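To: Mistdale shared rooms list
Date: June 17, 2026
Subject: Re: The snack table beside the sink

Hello all,

Thank you for the answers to my first message. I put my replies under the quoted part, I hope it is easy to follow.

> I agree we need a place for snacks, but is the gray cabinet
> strong enough, and does it have drawers? In Hutness we had
> a table with no storage and everything stayed on top for
> weeks. Also please, no open packets. And who pays for fruit?

First the cabinet. It is the gray one from the Gosling room, with a square top. I like it for this use because the top is flat and easy to wipe, and the colour is neutral, so you notice at once when somebody forgets a peel on it. I tried it with one apple, one small orange fruit and one green snack bag, to see how much space is left. 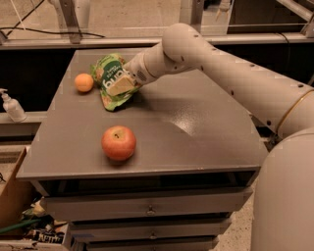

1. What goes on top

Only fruit and closed packets, please. I would keep the fruit toward the left. A big bowl is not necessary in my opinion, it takes too much of the surface and the fruit at the bottom is forgotten. If you bring a bag of crackers or similar, lay it flat at the back. The bags slide down when people try to stand them up.

2. What goes in the drawers

Yes, there are drawers, and each one has a small metal knob. I propose napkins and paper plates in the top drawer, tea below, and the rest we can decide later. Please do not put fruit in the drawers. In Carotden we found a mandarin in September and I do not wish to repeat this.

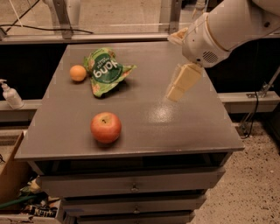

The apple toward the front, the small orange fruit and the green bag behind, and drawers below.

The white pump bottle can stay on the ledge to the left of the cabinet. It does not need to come on the table.

About the money: we have 1840 in the kitchen fund and I do not think fruit will be a big expense. I suggest we buy for two weeks and then look at what was eaten. If the apples are always the last to go, we buy fewer apples.

About strength, I leaned on the top with both hands and it did not move. I would still not sit on it.

Two questions remain for me. Does anyone have a favourite kind of tea which is not on the old list? And is somebody against the place beside the sink? It is possible to move the cabinet nearer to the door, but then the drawers open into the passage.

Please write to the list and not only to me, so that everybody can read the answer.

With kind regards,
the kitchen contact for Mistdale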